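Neville Marsden on Evier, and what an army has on its shelves

December 2022

The press notice on Exercise Davomora was four paragraphs long and used the word "ready" in three of them. It said the stores depot at Evier had supplied every unit taking part, that 842 pallets had been issued, and that the new stock system, Perkix, had "performed as expected throughout". The minister was quoted as being proud. No page was attached to say what had been asked for, or when it had been due.

I took the notice to Neville Marsden, who spent most of his army career in supply and left as a major. He has a stack of old exercise reports in his dining room and a low opinion of press notices. He read this one twice with a pencil in his hand.

"Issued," he said. "What does issued mean? It means it went out of the gate. I could issue you a pallet of left boots. It's been issued. It's on the lorry. Are you ready for war?"

He has been making much the same complaint in letters and at meetings since the plan to run the depot through Perkix was announced, and I should say that not everyone who worked with him agrees. Two former colleagues told me he disliked any system he had not grown up with. I put that to him early on.

"I dare say there's something in it," he said. "I liked ledgers. But I've never said go back to ledgers. I've said show me the count. Somebody walks down the aisle and counts what's there, and somebody else looks at the screen, and you put the two numbers side by side. If they match, I'll shut up."

Has that been done at Evier? The ministry says stock checks are "carried out on a rolling basis". I asked how many had been finished before Davomora began in November and was told the information was not held in that form. I asked what form it was held in. That question has not been answered.

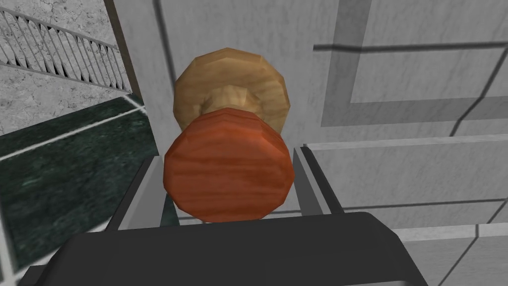
Marsden's larger worry is with what the exercise was set up to test. Davomora was planned well ahead. The units knew what they would need and sent in their lists early, and the depot had weeks to get the goods to the front of the building. On his reading, that shows a warehouse can fill an order when it has been given plenty of warning.

"Fine. A mail-order firm does that before breakfast," he said. "The trouble in a real war is that the lists are wrong. You've planned for rain and it's dust. You thought you'd get through so many filters and you get through them all in a week. The brigade moves and the stuff you sent is sitting forty miles behind it. I want to see a depot dealing with a bad list. I have never yet seen an exercise where they were allowed to have one."

I asked whether that was fair. Exercises cost money, and there is some sense in checking that the simple things work first. He agreed that there was, and then went on as though he hadn't.

The contract to run Perkix belongs to Biswas, a firm that handled civilian freight before it came into defence work. It was signed for 5 years, with a choice to extend. Under the terms made public, Biswas is paid partly by results, and the result that counts most is the share of requests closed on time. The figure for the last quarter was over 80 per cent. The ministry calls this strong.

Marsden calls it a number about closing things. "Ask how a request gets closed," he said. "Is it closed when the bloke in the workshop has the part in his hand? Or is it closed when it leaves? Or when somebody rings him up and says, we haven't got one, would you like to put in a fresh request? I've known all three. On paper they look identical."

A spokesman for Biswas said that requests were closed "in line with the agreed process". He would not say what the process was, on the grounds that it was commercially sensitive. He did say that the firm had received no formal complaint from any unit. When I passed this on, Marsden laughed for some time.

"Formal complaint. Do you know what's in a formal complaint? You need your commanding officer to sign it. He's up for promotion. He's just told his own boss the exercise went splendidly. So what you do is ring a friend at another regiment and borrow the part. Every army in the world runs on that. And the borrowing doesn't go on the system, so the system thinks everybody's happy."

How much borrowing went on during Davomora is hard to say. I spoke to three people who took part, none of whom wished to be named. One said supply had been the best he had known. Another said his troop had gone without spare batteries for several days and had got them in the end from the unit camped next door. The third said it was about the same as ever. That is too few people to build a case on, and I don't offer it as one.
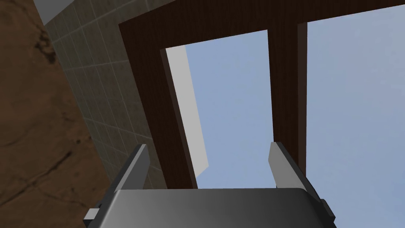 There is a report on the exercise. Marsden has not seen it and neither have I. The ministry has said a summary will be published "in due course", and a summary of the previous one did come out, 11 months after the troops had gone home. It ran to six pages. Most of the section on supply was given over to a history of the depot.

I wanted to know what Marsden would ask for if he were given one thing. He took a while over it and made more tea.

"Dates," he said at last. "I don't need to know how many shells they've got. Quite right that I shouldn't. But tell me when a thing was asked for, when it was promised and when it got there. Take the names off. Take the item off, if you must. Call it item one, item two. Any enemy who can make use of that is welcome to it."

The ministry's view is that even this would give too much away. Officials say that patterns of demand can show where an army is weak, and that other countries read such things with care. It is a reasonable point as far as it goes. It sits oddly beside a press notice which gives the number of pallets down to the last one.

It is also a point that could be used to keep back almost anything, and Marsden thinks it often is. He told me about a winter early in his career when a shortage of cold weather gloves was treated as a secret. The soldiers knew, having no gloves. Their families knew, since they were posting them out. "The only people who didn't know," he said, "were the ones who voted the money." I have not been able to check the story, and he could not remember which year it was.

He is less sure of himself on what should happen next. He does not want the contract torn up. He thinks Biswas may well be doing a decent job and that the staff at Evier, several of whom he trained, certainly are. Taking the work back would mean finding people the army no longer has. When I pressed him on who ought to do the counting he wanted, he said auditors, then said auditors wouldn't know a gearbox from a gatepost, then said perhaps retired supply officers. I pointed out that this would be him.

"I'd do it for the petrol money," he said.

The next exercise is due in the spring. Units have already been asked to send in their lists, and the ministry has confirmed that Davomora will be used as the model for it. I asked whether any part would be run without notice to the depot. A press officer said she would find out, and rang back the same afternoon to say that planning was still under way.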